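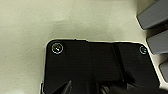
Ticket 271
Subject: Wi-Fi drops on second floor, Arnbridge office
Opened by: Jussara Quintana
Assigned to: Arlindo Evangelista
Priority: Normal
Status: Pending user confirmation

Jussara Quintana wrote:
Laptops on the second floor lose Wi-Fi several times a day. It comes back by itself after a minute or two. Wired desks are fine. Ilse Wiegand has the same problem at the desks by the kitchenette. First floor has no complaints.

Arlindo Evangelista wrote:
Which network name are you on, staff or guest? Does the Wi-Fi icon disappear, or does it stay connected with no internet?

Jussara Quintana wrote:
Staff. The icon stays but nothing loads. Ilse says hers drops off completely and asks for the password again.

Arlindo Evangelista wrote:
Pulled the controller log. The access point on the kitchenette side restarted 14 times since Friday. The one over the stairs has been up the whole time. Laptops that lose the first one hang on to a weak signal from the second and stall.

Tried so far:
Moved the access point from channel 11 to channel 1. No change.
Updated firmware and did a factory reset. Restarted again after 40 minutes.
Swapped the patch cable at the switch. No change.
Cable test on the wall run: pair 4-5 fails intermittently. 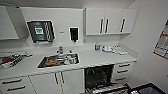
Second-floor kitchenette, Arnbridge.

Arlindo Evangelista wrote:
Moved the access point to the spare run, switch port 18. Old run is labeled DO NOT USE at the patch panel. Janaína Meireles has the request for a new cable, quote from Limeck to follow. Power draw is steady on the new port and there have been no restarts overnight.

Ilse Wiegand wrote:
Better this morning. One drop at 9:20, but I was walking down to the first floor with the laptop open.

Arlindo Evangelista wrote:
That would be roaming. Please forget the guest network on your laptop so it doesn't jump to it. Jussara, can you confirm yours is holding? I'll close this after two full working days without a restart.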